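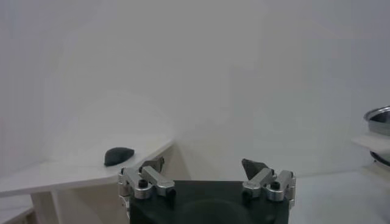

WHO WRITES THE BACK OF THE BOOK?

Pick up any novel and turn it over. You'll find a chunk of writing that tells you the book is thrilling, or heartwarming, or both, and that a girl named Somebody is about to have the worst summer of her life. This chunk is called a blurb. Its job is to get you to carry the book to the cash register before you notice the price.

You might think the author writes it. Sometimes that's true. Most authors are terrible at it, though. Ask a person who has spent five years on a story to sum it up in a few lines and they will either burst into tears or hand you 40 pages.

So at many publishers an editor does the job, or someone called a copywriter. Amna Tanoli has written blurbs for children's books for a long time, and she says the first thing she does is read the whole book. (You'd be surprised how often people ask.) The second thing she does is forget most of it. A book may have 300 pages, a dragon, two wars and a very detailed wedding. The back cover has room for the dragon.

What goes in

A blurb usually starts with a person and a problem. Take The Lamp at Skekanby, a story by Keir Yule about a lighthouse keeper's daughter during a war. Its blurb begins:

"Twelve-year-old Morag has one rule to follow: never light the lamp. Then she hears her brother's boat."

You now know who she is, what she mustn't do, and that she is almost certainly going to do it. You don't know how it ends. If a blurb tells you how it ends, somebody at the publisher needs a nap.

The whole blurb for that book is 96 words long. The first try was a lot longer and explained how lighthouses work.

Blurb words and what they mean

Sweeping: the story goes on for years and somebody gets on a ship.
Unforgettable: please remember it.
Heartwarming: there is a dog, or a grandparent.
Gripping: you will be late for dinner.
Based on true events: some of this happened. Check the note at the end to find out which parts.
Coming-of-age: the main character learns something, usually outdoors and often in August.

What about those quotes?

Many covers also have a line of praise from another writer, such as "I could not put it down! – Gavin Dunbar." Publishers send early copies to other authors and ask them, very politely, to say something nice. Some do. Others are busy, or didn't like it, and say nothing, and you won't find their silence printed on the cover.

Watch out for three little dots. "A remarkable ... book" might once have been "A remarkable number of sheep for such a short book."

Try it yourself

Choose a book you know well. Write down who it's about, what they want, and what's in the way. Turn that into no more than five sentences, and stop before anything gets solved. Then read it to someone who hasn't read the book and ask if they'd like to borrow it.

If they ask what happens next, you've written a blurb. Don't tell them.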